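Print this page | E-mail this page

Crabtree Church Sends Its First Team to Help Open a School in Custovano 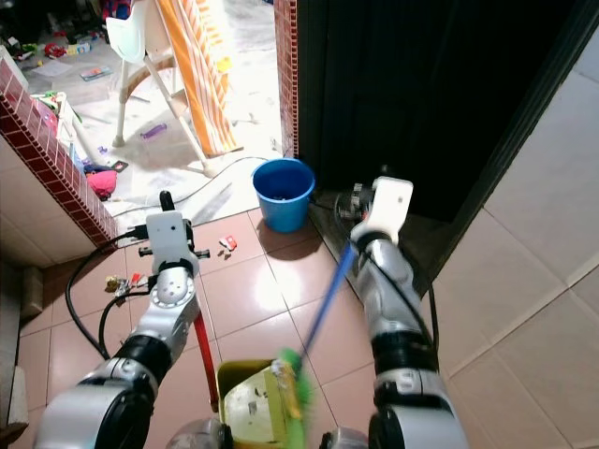 A blue-handled broom and a yellow dustpan at work on a tiled floor.

CRABTREE — I get to write this one myself, and I'm so happy I do! After a long stretch of praying, planning and an awful lot of pancake breakfasts, our congregation is sending its first mission team to Custovano this June, where our partner church is opening a primary school in its old fellowship hall.

If you've been with us a while, you know how this got started. We've been writing back and forth with the Custovano church for years (their choir sings much better than ours, sorry, choir), and last fall they told us that kids in the hill neighborhoods were walking 8 miles a day to get to class and back. They had a building and they had teachers. What they needed was desks, books and a few extra pairs of hands for painting.

So we passed the plate, and then we passed it again. Our goal was $3,000 and we've reached it — the last check came in from our friends at the Clomwood chapel, who held a bake sale without even telling us! The money goes to desks and a first set of reading books, and our sewing group has added 1,294 cloth book covers, every one of them hemmed. I have seen the boxes. They fill my office.

Five of us are making the trip. We'll fly into Clilta, stay overnight with a host family there, and take the bus up the next morning. Mornings will be for painting and putting desks together, and after lunch we'll help with the reading hour. I'm bringing my guitar, and I've already been asked to please learn some new songs.

We're holding a sending service on Friday at 7 p.m. in the sanctuary, with pie afterward in the lower hall. Everybody is welcome, members or not. If you can't make it but would like to send a card to the students, drop it in the basket by the front doors before we leave — short notes in big, clear handwriting are best.

Last updated: May

Contact the church office | Copyright Crabtree Community Church | Back to top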